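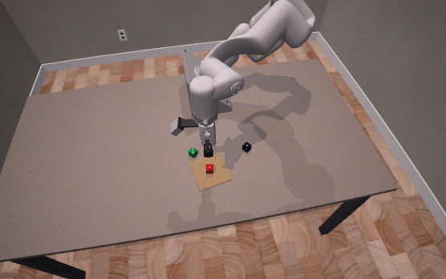 グレルタヴォフ社公開日、大型画面に映ったクラヌロンの卓。

赤いサイコロの部屋

入場料は2,000円だった。公開日に金を取る会社は信用しない、と受付で口に出してしまい、受付の女性は領収書に判を押しながら「お飲み物がつきます」と答えた。飲み物は紙コップの麦茶だった。

私は父の工場をたたんだばかりで、旋盤を二台売った金がまだ口座にあった。弟はそれを機械に替えろと言う。人を雇うより安いし、腕が勝手に覚えるのだと。弟は仕事で来られず、代わりに私が見に来た。断る理由を持って帰るつもりだった。

ラプティス館という名の細長い部屋に、椅子が並び、正面に画面があった。腕そのものはどこにも見当たらない。画面のなかに白い腕があり、灰色がかった茶色の卓へ上から伸びていた。黄土色の四角い板に赤いサイコロが載っている。床の木目がやけに立派で、壁にはコンセントまであった。挿すものなど何もない部屋に、誰がコンセントをつけたのだろう。

「こちらがクラヌロンです」

リオネル・アルノーと名乗った技術者は、背が高く、日本語が丁寧すぎた。

「本物はどこですか」と私は訊いた。

「本日は計算上の部屋でお見せします。重さも摩擦も影も、すべて計算しています」

「油は」

「油、ですか」

「切削油です。うちの床は油だらけでした。手袋も、部品も、昼の弁当箱も」

アルノーは少し考え、油は今のところ入っていない、と言った。隣の席の男が咳をした。笑ったのかもしれない。

腕が動きだした。音はなかった。モーターの音まで計算する気はなかったらしい。父の旋盤は朝いちばんに必ず低く唸り、その唸り方で父は湿気を言い当てた。当たらない日も多かったが、父は当たったことにしていた。

「これまでに2,647回、試行しております」

「何回うまくいったんです」

「条件によります」

条件によります、と私は手帳に書いた。弟に見せるためだ。その下に、音なし、油なし、と足した。

画面では黒い指が下りてきて、赤い立方体の左側に寄った。アルノーの声が小さくなった。何百回も見ているはずの男が、爪先立ちになっていた。

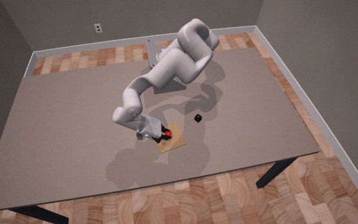
二

そこで映像が止まった。アルノーが手元のキーを叩いたのだが、止めたのか止まったのか、私の席からはわからなかった。

「質問をお受けします」

こんなところで、と思った。つかむのか、はじくのか、そこだけが見たくて来たようなものだ。前列の学生が計算の刻みについて尋ね、アルノーは嬉しそうに長く答えた。私には一語もわからなかった。その間じゅう、指は赤い立方体に触れそうなのか触れているのか、じっとしていた。

私は手を挙げた。

「続きは見られないんですか」

「もちろん、ご覧いただけます。ただ、その前に皆様に一度、お考えいただきたいのです。次にどうなると思われますか」

授業のようなことをする。隣の男が「持ち上がる」と言い、学生が「滑る」と言った。アルノーが私を見た。

「わかりません」と私は言った。「触ってみないと」

父がよくそう言った。図面を持ってきた客に、できるともできないとも言わず、触ってみないと、と言って材料を爪で弾いた。客の半分はそれで帰った。残りの半分が、私と弟を学校へやった。

アルノーは頷いて、キーに指を置いた。私は目をそらして麦茶を飲んだ。前のほうで誰かが、ああ、と言った。よいほうの声か悪いほうの声か、判じかねた。顔を上げたときには映像は初めに戻っていて、サイコロはまた板の上にあった。

三

帰りぎわ、出口で見積書を渡された。いちばん下に、月々の利用料とは別に「環境構築費」とある。部屋を作る代金だという。

「うちの工場を、ああいう部屋にするわけですか」

「はい。寸法をいただければ、床も壁もそっくりに」

「床はあんなに綺麗じゃない」

「汚れも入れられます」アルノーは真顔だった。「油も、もしデータをいただけるなら、一月には」

工場の床はもう洗ってしまった。洗剤を三缶使い、業者がさらに機械で磨いた。データと言われても、残っているのは排水溝の縁と、父の作業靴の裏くらいのものだ。

「靴でもいいですか」

冗談のつもりだった。アルノーは手帳を出し、靴、と片仮名で書いた。

駅までの道で弟から電話があった。どうだった、と訊くので、音がしない、と答えた。

「静かでいいじゃないか」

「つかんだかどうか、見てない」

「何しに行ったんだよ」

踏切が鳴って、弟の声は聞こえなくなった。電車が過ぎるまで待つあいだに見積書を四つに折り、領収書といっしょに上着の内側へ入れた。靴は下駄箱の一番下にあるはずだ。

最近の掲載作品
・麦茶のある受付
・730日目の倉庫
・排水溝の縁
・パロという犬の留守番
・旋盤売ります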